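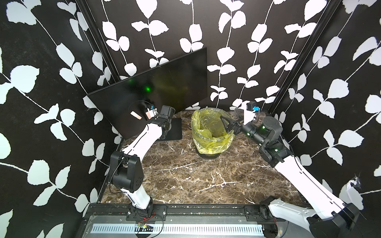 Ticket 5087: Monitor loses signal after waking from sleep
Status: Resolved
Opened by: Marwa Ashour
Assigned to: Reda Abou Zeid
Site: Vardale, first floor
Category: Display / desktop hardware

Problem as reported
External monitor goes black when the PC wakes from sleep. The PC itself is running, sound works and the keyboard lights respond. Switching the monitor off and on at its own button does not bring the picture back. Pulling the cable out and putting it back does. Started in May, after the desks were moved. Happens most mornings, and sometimes after lunch.

Equipment
Lindholm desktop, standard office build
Black flat-screen monitor on its own stand
Canix dock, DisplayPort out
DisplayPort cable, two metres, supplied with the dock

Log

Reda Abou Zeid
Reproduced on the second attempt. Put the PC to sleep for 50 minutes, woke it with the keyboard, no picture. A sleep of five minutes does not trigger the fault. System log shows the display being removed at wake and not added again. No errors against the graphics driver.

Reda Abou Zeid
Swapped the DisplayPort cable for a known good one. Fault still present. Original cable tested on my own desk without trouble, so returned to stock.

Marwa Ashour
Happened again at 8.54 this morning. I left it for ten minutes to see if it would come back by itself. It did not.

Reda Abou Zeid
Connected the monitor straight to the PC, bypassing the dock. Four sleep cycles of 60 minutes each, picture returned every time. Fault follows the dock. Please leave it connected this way for now – you will lose the two USB ports on the left of the dock, but the network is unaffected.

Siham Samir
Same symptom on my desk, same model of dock. Should I open a separate ticket?

Reda Abou Zeid
No, I have added you to this one. Please send me the firmware version from the label in the dock utility, under Device, then Details.

Siham Samir
It says 1.54.

Reda Abou Zeid
Marwa's is also on 1.54. The docks upstairs are on 1.60 and have no reports against them. The update was pushed by Ouali, our desktop management tool, but it skips any dock that has no display attached when the job runs. Both of these were unplugged during the desk move.

Tala Najjar
Approved to update both docks by hand. Please do Siham's first and leave it overnight before touching the other one.

Reda Abou Zeid
Siham's dock updated to 1.60. Steps used:
1. Close all programs and connect the dock to mains power.
2. Run the dock utility as administrator.
3. Choose Update and wait for the second restart of the dock. The screen goes blank twice.
4. Shut the PC down fully, unplug the dock for 30 seconds, then reconnect.
5. Check the version under Details.

Siham Samir
Picture came back normally this morning and after lunch.

Reda Abou Zeid
Marwa's dock updated, monitor moved back to the dock. Three sleep cycles of 60 minutes passed. USB ports working.

Marwa Ashour
No further trouble. Happy to close.

Closed 23rd June by Reda Abou Zeid. Ouali job changed to retry skipped docks at next login – see change request 87, owner Laurier Lachance.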